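4.2 Comparison of hand-held grippers

Two hand-held grippers were compared under the same conditions: the Trovley, with a curved jaw, and the Trorden, with a straight one. Operators wore a head-mounted camera and performed floor-level tasks in an office corridor. A total of 253 demonstrations were retained after 19 were removed for loss of marker tracking. 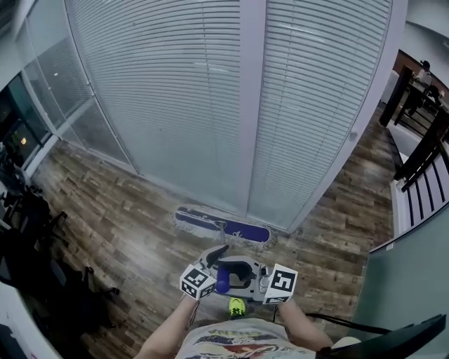

Department of Mechanical Systems, Stastholm Institute of Technology

Figure 2. Hand-held gripper with marker cubes mounted on either side, as seen from the head camera. A flat mop lies on the floor ahead.

The pose of the gripper was estimated from the marker cubes. With a cube on each side, at least one usually remained in view when the operator's forearm covered the other. Tracking was weakest when the gripper was held low and close to the torso – a posture that operators adopted often when reaching for objects on the floor.

Labels were checked by Yupin Onsri using the Vídalín annotation tool. Grasps were marked as complete only if the object was lifted and held until the operator stood upright. The curved jaw gave a more secure hold on round handles, while the straight jaw was easier to line up with thin, flat objects. Results for each task are given in Section 4.3.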